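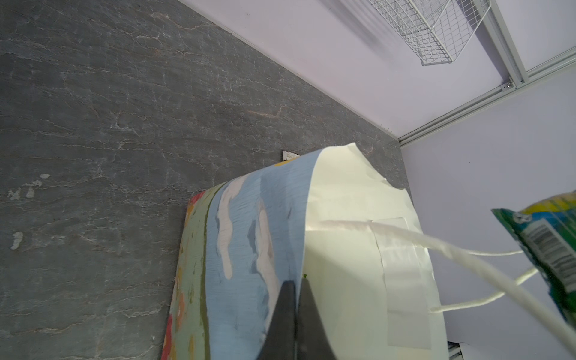
**技术观察|家务与车间杂务,机器现在能做到哪一步**

本中心自动化应用组于三月完成了上半年第一轮杂务操作评估,现将主要情况通报各成员单位。评估由 Lorraine Bright 主持,参评系统共四套,分别为 Trelis、Stiltico、Mahuika 与 Hamel。任务取自成员单位提交的清单,包括收拾台面、拎放购物袋、整理零食包装、分拣小件五金、擦拭与归位等,共执行 204 次。

总体判断是:在物品形状固定、位置大致可知的情况下,现有系统已能承担一部分重复性工作;一旦涉及柔软、易变形或相互牵连的物品,仍须有人在旁值守。

**一、刚性物品**

五金件、塑料盒、瓶罐等物品的抓取与归位,四套系统均达到可试用水平。Trelis 在车间分拣工位上连续运行 30 分钟,其间无须人工介入。Stiltico 速度较慢,但放置位置较为一致,适合对节拍要求不高的备料岗位。上述结果均在固定工位取得,工位搬迁后需要重新标定,各单位在测算工时时应将此项计入。

**二、袋类与软包装**

购物袋是本轮评估中争议最多的一项。题图中的纸袋一侧印有彩色笔触图案,另一侧为白色,袋口折皱卷曲,白色绳状提手向外伸出,旁边还有一包色彩鲜亮的零食。两根夹指正位于图案与白色部分的交界处。对人而言,拎起这样一只袋子几乎不需要思考;对机器而言,则要先判断应当夹袋身、夹袋口还是钩提手,再判断提手是否会牵动邻近物品。

评估组认为,困难主要集中在以下方面:

- 纸张受力后形状改变,抓取前计算的位置随即失效;
- 绳状提手细而柔软,容易与其他包装交叠,系统常将两件物品识别为一件;
- 反光塑料包装影响深度测量,条码等印刷内容在倾斜时也不易读取;
- 袋内物品重量未知,提起后重心偏移,夹持力需要随时调整。

Mahuika 在袋类任务中表现相对稳妥,遇到无法判断的情形会停下并请求人工确认。Hamel 更倾向于自行重试,单次任务耗时因此差别较大,最多的一次重试了五次。两种策略各有适用场合:家庭环境宜采用前者,封闭车间内可以考虑后者。

**三、擦拭与归位**

台面擦拭已可列入试用范围,但操作前仍需由人移开杂物。归位任务的难点不在动作本身。同一物品在不同家庭、不同班组有不同的存放习惯,系统须经过一段时间的录入才能遵循。有成员单位建议为常用物品统一设置标签,评估组原则上支持,具体格式另行征求意见。

**四、对成员单位的建议**

现阶段不宜以替代人员为目标编制采购方案。拟开展试用的单位,可先从刚性物品分拣入手,保留原有岗位,并逐日记录人工介入的次数及原因。涉及袋类、织物和食品包装的任务,建议暂限于观察性试用,操作区域内应有经过培训的人员在场,急停装置应设在伸手可及之处。

供应方提供的演示材料只能作为参考。各单位应要求在本单位的物品和光照条件下进行现场测试,并将失败记录一并纳入验收文件。

第二轮评估将增加叠放毛巾、拆封纸箱及更换垃圾袋等项目。有意提供场地或任务清单的单位,请与自动化应用组联系,来函请注明可用时段、工位尺寸及供电条件。第一轮评估的分项记录可供成员单位查阅,暂不对外发布。

(自动化应用组供稿)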